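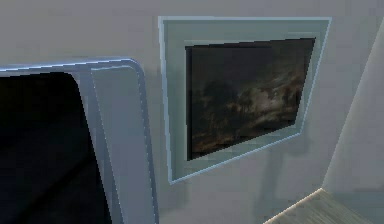

Framed picture on the gray wall, pale blue edge.

Tatwood Residents Association, minutes, January
Started 7:10 pm, late, door code again. Chun-yin Wu in the chair. Apologies from the Birnmont side, road closed.

Last minutes: OK'd, one fix. Hedge cutting was 241 dollars, not 214.

Parking
Long discussion. Hondstead Lane still full by 6 most evenings, visitors using the turning circle. Permits went out in the fall, 300 printed, some houses say they never got theirs. Agreed: reprint on request only, no second mailing. Chun-yin to ask the city about paint for the curb. Vote on towing put off, too few people.

Newsletter
Spring issue needs copy by end of Febuary. Wants shorter pieces. Chang print shop quoted 486 for the color run, same as last year. Approved. Black and white inside pages if the page count goes up.

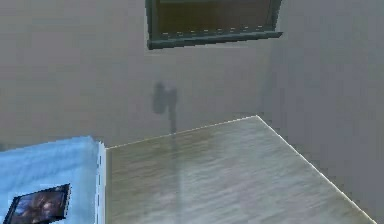 Corner of the room, light gray walls.

Drainage
Water still pooling by the lower mailboxes after rain. Contractor came out once, no written report yet. Chase. If nothing by next meeting get a second quote. Question from the floor re who pays, city or us. Not known, Chun-yin has the old easement letter somewhere.

Summer picnic
Same field as last year if we can get it. No bounce house, insurance. Potluck sign-up to go on the web page, people to put down what there bringing this time, we had over 2 tables of potato salad.

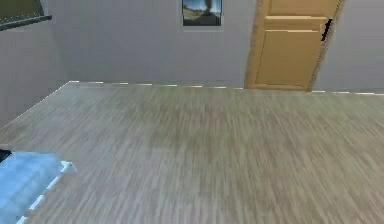
Grill needs a new hose before then, Chun-yin has the part number. Music off at 9.

Other business
Lost cat on Birnmont Road, gray tabby, posters are up. Streetlight by the bus stop flickering, reported, no ticket number given. Leaf bags: leftovers free to anyone who wants them, ask at next meeting.

Closed 8:35 pm. Next meeting same time, same place, new door code to be emailed.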